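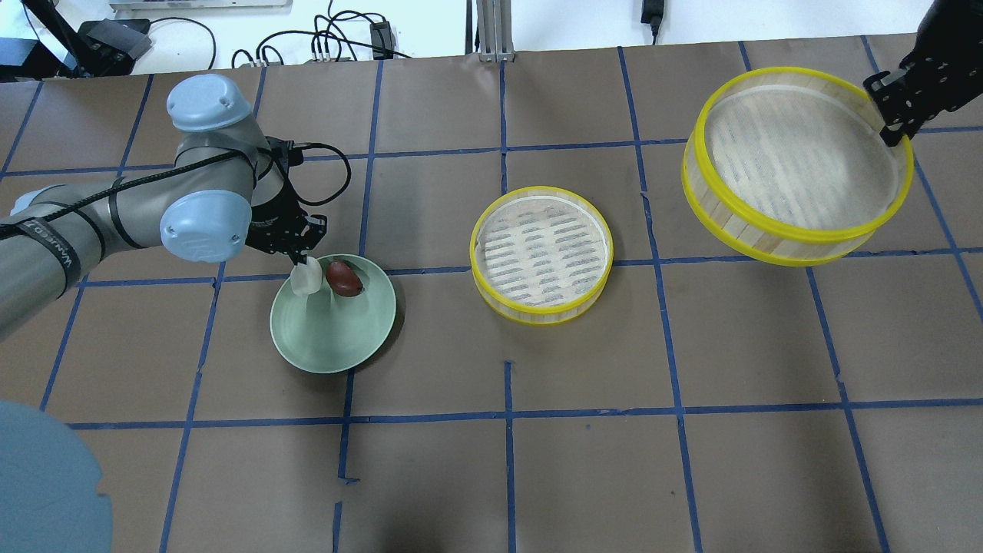
Section 4. Steamer Exercise: Set-Up and First Run

4.1 Scope

This section applies to student teams enrolled in the Siltley automation club and preparing for the November round of the Prutano Challenge. Teams must complete Section 3 (Arm Homing) before proceeding.

4.2 Preparing the Table

1. Inspect the brown paper and blue tape. Report lifted tape to the session supervisor, Elmarie Makhubela.
2. Place the plate within reach of one arm and set the baskets in front of it.
3. Place one food item on the plate. A second item may be added after three clean transfers.
4. Confirm that both teach pendants are within arm's length of the operators.

CAUTION: Keep hands off the paper while either arm is enabled.

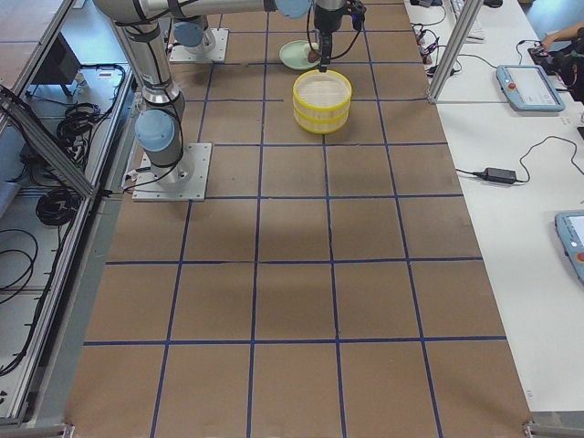
May a team move the plate once the program has been loaded?
Only after both arms have been stopped and the supervisor has been told. The pick position must then be taught again.

4.3 Teaching the Positions

5. Jog the gripper to a point directly over the item and save it as PICK.
6. Lower the gripper at the slow setting until the fingers stand on either side of the item. Save this point as GRASP.
7. Repeat for the basket rim, using the names RIM and LIFT.

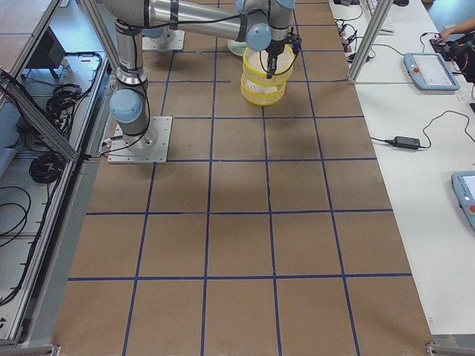

8. Save the file under the team number, followed by the initials of the operator. Team 13, for instance, would enter 13-CM for Chang-ho Min.

NOTE: Files saved without initials are not scored.

4.4 First Run

9. One student operates and one observes. The observer does not touch the pendant except to press the red emergency stop.
10. Run the program at low speed. If a basket slips, stop the arm and return to step 7.
11. Record the result on Form 541 and hand it to Domnica Lungu before leaving the room.

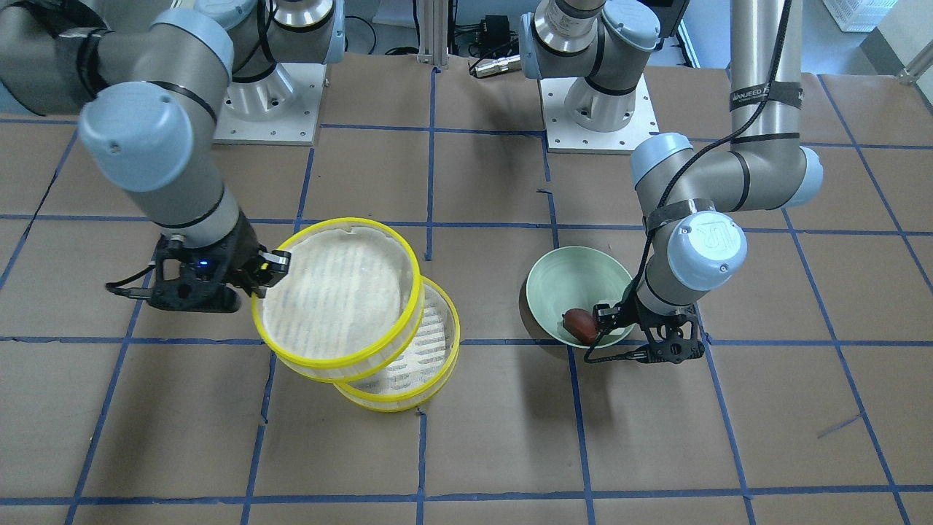
Figure 6. Basket and bowl positions, both arms.

4.5 Shutdown

12. Return both arms to the home position and disable them at the pendants.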